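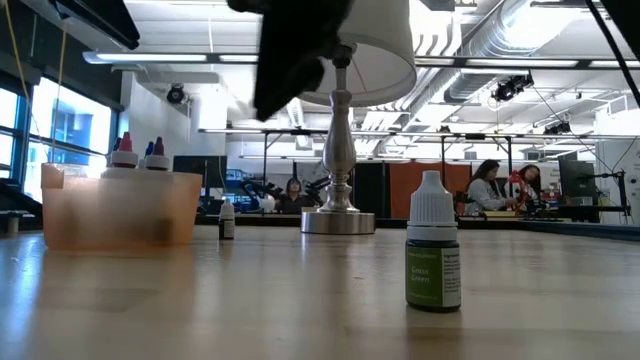
Fixed camera, bench level. Dropper bottle labeled "Grass Green" at the front, lamp behind it.

Brornik: tabletop perception and pick planning for two arms and a cluttered table

Brornik takes pictures of a table, decides what is on it, and hands a list of grasps to whatever controls your arms. It is the part of the Zirnero stack that gets blamed first. This README covers version 13, the small image set that ships with it, and the things we already know are wrong. Please read the last of those before opening an issue about shiny objects.

Status

Usable. The segmenter and the grasp ranker are stable in the sense that we've stopped changing their names. The two-arm scheduler works and has opinions. The web viewer was written by Tetteh Amissah in one long evening and nobody else has dared to edit it.

What you get

brornik-see: segmentation and object tracks from one or more fixed cameras
brornik-plan: grasp candidates, ranking, and arm assignment
brornik-replay: runs the whole pipeline on saved images, no arms needed
data/table: 1,390 still images with masks
tools/: scripts that were meant to be temporary

Install

You need Python 3.7 and a machine with a real GPU. Replay mode runs on a laptop if you're patient.

git clone the repo, then
pip install -r requirements.txt
python setup.py develop
brornik-replay data/table --config configs/default.yaml

If the last command opens a window full of colored blobs, the install worked. If the blobs are all the same color, you have the old palette file; delete it from your home directory and try again.

The two-arm scheduler

The default config assumes two arms mounted on opposite sides of one table, both able to reach the middle. Everything interesting happens in the middle. Each arm owns its own half, and the strip between them is a shared zone that only one gripper may enter at a time. An arm asks for the zone, gets it, does its business and gives it back.

In the first release, both arms could ask at once, both could be told to wait, and both would then wait with great courtesy until somebody went home. Stanisława Wasilewska fixed this by giving each request a random delay of up to 200 milliseconds. It's a crude fix. We've since written two clever replacements and removed both.

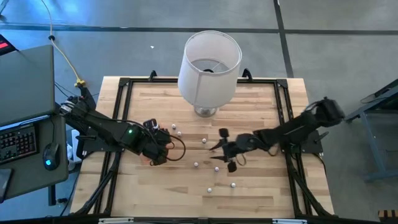

Small identical objects are the hard case for arm assignment. Scatter a few balls near the center line and the cost of giving any one of them to the left or right arm comes out nearly equal, so a tiny wobble in the mask flips the choice on every new image. Set assign.hysteresis to something above zero and the planner will stick with its first decision unless the other one is clearly better. The default is 0.15. Jadwiga Kozłowski prefers 0.3 and will tell you so.

Tracks are matched by position, so identical balls that roll past each other may swap IDs. For picking this doesn't matter. If you care which ball is which, paint them.

Tall objects are handled separately. Anything above tall.height becomes a keep-out column, padded by tall.margin, and the planner routes both arms around it. A lampshade is wider than its base, so measure the margin from the shade. The column is built from the widest slice for this reason, after an early version politely avoided the base and nothing else.

About the images

The masks were drawn by hand by Wiesława Tokarz and Miłosz Mazurek, then checked by whichever of them hadn't drawn that one. There are 11 classes, including "other," where most of the arguments ended up. Bottles are one class whatever their cap looks like. Lamps are one class, shade and base together. Robot parts are masked as "self" whenever they show up on or over the table, and ignored in the background.

Backgrounds are left as they were. If you train on a nice clean wall, you get a model that has only met a nice clean wall.

Known problems

Reflections. On a glossy tabletop the segmenter sometimes finds a second bottle hanging upside down under the first. Setting see.reflect to strict removes most of these and, now and then, the real bottle.

See-through tubs. Objects poking out of a translucent tub are found reliably from the rim up. Below the rim the masks are guesswork, and the grasp ranker should not be trusted with them. We only plan grasps on the visible tops.

Chrome. The depth filter regards polished metal as a hole in the world. Use color only for lamp bases.

Loose cables. A thin cable looping off a wrist is often too thin for the "self" mask. The planner then treats the leftover bits as an obstacle that follows the arm around, and the arm refuses to move. Raise self.dilate.

Changes since the last tag (27 Feb 2020)

Merged the Ostutbridge camera driver
Hysteresis now also applies after a failed grasp
Removed the "fast" flag, which was slower
adamczyk.yaml renamed to default.yaml; the old name still loads, with a warning

Bug reports should include the config and a replay folder. A screenshot of the viewer is fine as an extra, and Tetteh likes to know someone is using it.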